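Stonden Opens Its Doors in October and Lets the Robots Handle the Luggage

Hondham, October. Stonden, the Hondham automation company that has spent most of its working life bolted to the floors of other people's warehouses, will hold its first public open day this month. Doors open at 10 a.m. and close at 4 p.m. Admission is free, parking is behind the building, and visitors are asked to bring a bag they don't mind seeing picked up by a machine.

The bag is the point. Stonden's two-armed handling system, known as Bravo, is being developed to deal with soft goods: backpacks, totes, duffels, lunch bags and other things that change shape when you look at them. The industry has been picking up boxes for decades and is very good at it. Boxes have corners, and they stay where the corners say they are. A backpack has straps, and the straps have opinions.

"We have been asked many times when the robot will be ready," the company said in a statement. "We would like people to come and see what it is being asked to do, after which we expect the question to be phrased more kindly."

The open day will run as a series of short demonstrations in the main workshop, each lasting as long as it takes. Bravo will work at a table in front of a seated audience, taking bags by the handle or strap, turning them, setting them upright and passing them from one gripper to the other. Between sessions the engineers will answer questions. They have been told to use ordinary words and to stop when people begin looking at the coffee.

A preview for local business owners and teachers was held at the workshop earlier in the month, with 76 guests attending. The program had been planned to the minute and held to its schedule until the first demonstration. Bravo completed its opening lift without trouble and was applauded. It then spent a long while considering a drawstring gym bag, and was applauded again, mostly out of sympathy. The gym bag has been invited back.

Guests at the preview were asked to vote for the bag they most wanted to see attempted at the open day. The winner was a diaper bag, by a wide margin. Stonden has agreed to this, and has asked that it arrive empty.

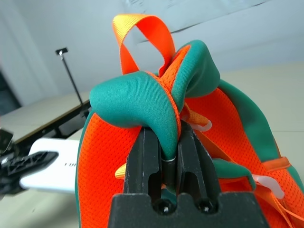

Handles are harder than they look, and a good part of the day will be given over to them. A person picking up a backpack doesn't think about which bit of fabric to take hold of, how hard to pinch it, or what the rest of the bag will do once its weight comes off the table. Bravo has to settle all of that in advance or work it out on the way up. Padded straps squash. Webbing twists. Mesh looks much the same from one end to the other, and loose strap ends turn up wherever the gripper was planning to go next.

To practice, Stonden keeps a collection of 106 bags at the workshop, gathered from staff closets, thrift stores and one regrettable gift exchange. They hang on pegs along the corridor, and visitors will be free to try them for themselves. A bench will be set up where members of the public can pick up a bag using two wooden spatulas, an exercise the company uses with new hires. It has a humbling effect on graduates.

The open day is being held together with Bikaso, which makes school and hiking bags and has worked with Stonden since the spring. Bikaso wants a dependable way to check finished bags before they ship: whether the straps hold, whether the zippers run, whether the whole thing sits up when it is put down. Much of that checking is done by hand, by people who are quick at it and would like their wrists back. The two companies are working toward a station where the lifting and turning is done by machine and the judging is done by a person in a chair.

Bikaso will bring 100 bags from its current line for use in the demonstrations, and will give them to Hondham's schools once the day is over. "They will have been thoroughly handled," Bikaso said. "We think of it as quality control. The children will have their own methods, and those are much more severe."

Both companies are keen to be plain about where the work stands. Bravo is not on sale. It doesn't yet work at the speed of a practiced human packer, or of an unpracticed one in a good mood. Some lifts at the open day will fail, and the bag will go back on the table and be tried again. Stonden considered showing only the bags that Bravo handles well, and decided that this would make for a very short open day.

Visitors who have seen polished robot videos may want to adjust their expectations on the drive over. There will be no dancing. There will be no music timed to the movement of the arms. The demonstrations will be shown at real speed, and the company suggests choosing a chair with a back.

Program for the day

10 a.m. Doors open. Coffee, name stickers, bag check-in at the front desk.

10:30 a.m. First demonstration: picking up a backpack by its handle.

11:30 a.m. Second demonstration: passing a bag between grippers. Questions afterward.

12:30 p.m. Lunch. Sandwiches are for sale in the yard. Bravo will be switched off so that the engineers will eat something.

1:30 p.m. Visitors' bags. Please leave yours at the desk by 1 p.m. if you would like it included.

2:45 p.m. The gym bag, second attempt, followed by the diaper bag.

4 p.m. Doors close. Please remember to collect your belongings, particularly if the robot has them.

The workshop can take 350 visitors over the course of the day. Entry to the building is first come, first served, but seats for the demonstrations should be reserved through the Stonden website. School groups are welcome in the morning and should let the company know their numbers ahead of time. Children under 12 need to be with an adult, and the adult needs to be paying attention.

Bags offered for the afternoon session must be empty and reasonably clean. Stonden will take good care of them but can't accept anything valuable, antique or borrowed from a spouse without discussion. Wheeled suitcases are outside the scope of the project. The company receives a surprising amount of mail on this subject and asks that no more be sent.

All demonstrations take place behind a marked floor line, with staff on hand at the table. The main entrance, workshop and restrooms are step-free. The workshop can be noisy when the compressor is running, and ear protection will be available at the desk in adult and child sizes. A quieter room with a live view of the table will be open all day for anyone who would like to watch sitting down with the door shut.

Stonden is also hiring. The company is looking for two technicians and a software engineer to join the Bravo project, and people from the team will be at a table near the exit to talk to anyone interested. Experience with robots is helpful. Experience with tangled straps, holiday lights, garden hoses or small children in snowsuits will be taken into account.

About Stonden

Stonden designs and builds handling equipment for warehouses, packing rooms and small factories. It is based in Hondham, where it occupies a former furniture showroom and still gets the occasional call about sofas.

About Bikaso

Bikaso makes backpacks and bags for school, work and walking. It has supplied the Bravo project with sample bags since the spring and would like some of the early ones back.

Notes for editors

Press are welcome from 9:30 a.m., before the doors open to the public, and may film any of the demonstrations, including the ones that go badly. Engineers from both companies will be available for interviews through the lunch break. Please contact the Stonden press desk through the company website to arrange a time. Reporters who bring their own bags should check them in at the front desk like everyone else.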